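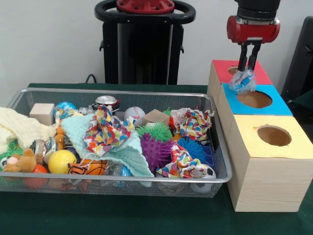
Three boxes with paper tops in red, blue and yellow, next to a basket of toys and balls.

Bollstead, the farming game from the small studio Fanico, gets its first big update in June. It adds 27 crops, a ferry and a second island called Reludska. Lead designer Lejla Stojanovska says the ferry took longest.

"Players kept hitting day 100 and stopping," she says. "We wanted somewhere for them to go."

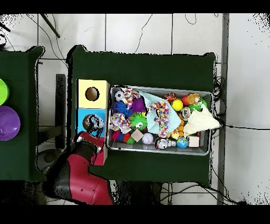
Games & Consoles Desk

The download is 590 MB and free to owners. Old saves carry over, but the ferry stays shut until the barn is repaired. Co-op for two players is still being tested.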